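I have been putting things down in the wrong places for most of my life, and I'd like to say a few kind words for the habit of putting them down in the right ones.

My grandmother kept her house in Grurkow the way some people keep a diary. Everything had its spot. The scissors hung on the nail by the back door, the string lived in the drawer under the bread, and if you borrowed the scissors to cut the string you were expected to walk the whole length of the hall and hang them up again before you tied your knot. I thought this was the silliest thing in the world when I was ten. I'd leave the scissors on the stairs, and she would find them, and she wouldn't say a word to me (she was never a scolder), but I'd hear the little click of the handle going back onto the nail, and I'd feel it somewhere around my collar for the rest of the afternoon.

I live on Park Street now, in an apartment with one closet, and I've come around to her way of thinking slowly and with a lot of backsliding. What changed me was a bottle of eye drops. I bought the same drops again and again one winter, always sure I was out, and when I finally moved the couch in June I found two bottles under it and another in the pocket of a robe I'd forgotten I owned. I sat down on the floor and laughed until the dog came to see about me.
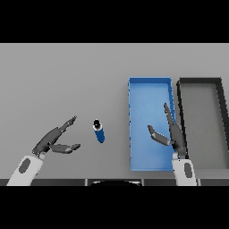
*A small blue bottle, standing up but leaning a little.*

Now, there's a whole industry that would love to sell you the cure for this, and that's where I start to grumble. You can spend a great deal on bins and dividers and labels before you've put away a single sock. I did it myself! I ordered a set of 16 matching boxes from a catalog called Desine, and they were handsome boxes, and for a good while they held nothing but each other. I had bought a system when all I needed was a nail by the door.

My friend Bláthnaid McGrath is the tidiest person I know, and she doesn't own anything that matches. Her mail goes in a roasting pan. Her keys go in a chipped gravy boat that came down through her mother's family, who like to claim it dates from 1796, though I have my doubts and so does she. I asked her once how she decided where things went, expecting some kind of philosophy, and she said she waits to see where she naturally drops a thing and then she puts a dish there. I've thought about that answer more than I've thought about most books.

It's a forgiving way to run a home, when you look at it. My grandmother asked the person to walk to the nail. Bláthnaid moves the nail to the person. I used to think I had to pick a side, and lately I do a bit of both, with one tray for what's coming in and one for what's going out, and a hook for the leash that I really do make myself use, even in the rain, even with my arms full.

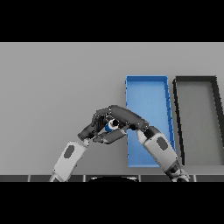 *Two open trays, side by side, one bright blue and one nearly black.*

I'll admit there are weeks when the incoming tray swallows everything. Last month it had a library card in it, a bill from the Dilavel water office, half a packet of zinnia seeds and a birthday card I had meant to mail to my cousin, who was turning 33 and who has since turned it without me. I mailed the card anyway, with a note. She called me up, and we talked for over an hour, mostly about the scissors. She used to leave them on the stairs too.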